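Numuddale Community Workshop – Member Forum
Board: Automation and Motion
Topic: Fixture board for the shared arm – request for comments before the rule is adopted

benchsteward_4
Posted Saturday, February 12, 2022

Members are asked to comment on the following proposal for the shared arm in Bay 9. Since December the arm has been used for pick and place exercises directly on the perforated table. The project group proposes that all such work be carried out on a removable wooden board secured to the table. The reasons are as follows. The holes catch the corners of small parts, and a tool driven too low will meet metal. A board can be replaced at modest cost. A damaged tool flange cannot.

Comments will be accepted on this thread until the next equipment meeting.

keskin_router
I support the proposal in principle. I would ask that the group specify the thickness of the board. Programs written in the Traltico controller refer to a fixed table height, and any member who loads an older program will be sending the tool to a surface that is no longer there.

benchsteward_4
The point is accepted. The work offset will be stored under a separate name, and older programs will be moved to an archive folder. Members may restore them after checking the heights.

lathe_and_ledger
I must register a disagreement. Wood moves with the seasons, and this building is not heated evenly. A glued board that is flat in winter may not be flat in July. The Brulora plate held in stores is aluminum, was purchased for this purpose, and has been used by the milling group without complaint.

plainsawn
With respect to the previous poster, movement across a board of this size is small compared with the tolerance of the exercises. Members are placing toy blocks. They are not boring cylinders. I would reserve the Brulora plate for work that requires it.

lathe_and_ledger
The exercises will not always be toy blocks. My concern is that a temporary arrangement becomes the standard one. I ask that the rule include a flatness check, recorded in the log.

keskin_router
A check at four points with the dial indicator would satisfy me – and it would take very little bench time. I also request that the approach speed be limited to 100 mm/s whenever a tool is below the safe height.

benchsteward_4
Both requests will be added to the draft. The proposal therefore stands amended: separate work offset, four-point check, reduced approach speed. The question of the Brulora plate remains open.

plainsawn
I have no objection to the amendments. For the record, I would prefer that members set the height offset with the blocks already in position, as clearance problems are easily missed on a bare surface. The darker stripes in the board are a convenient visual reference when jogging by hand, and with the rod brought down near the upper one, the blue blocks leave very little room beside the tip. I suggest that the first move in any program be straight up, with no sideways travel until the tool is above the tallest piece.

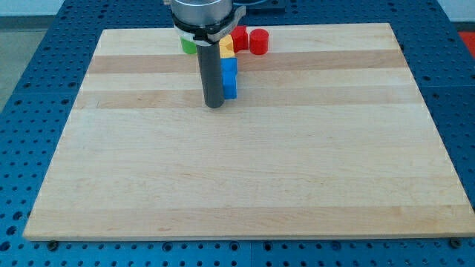
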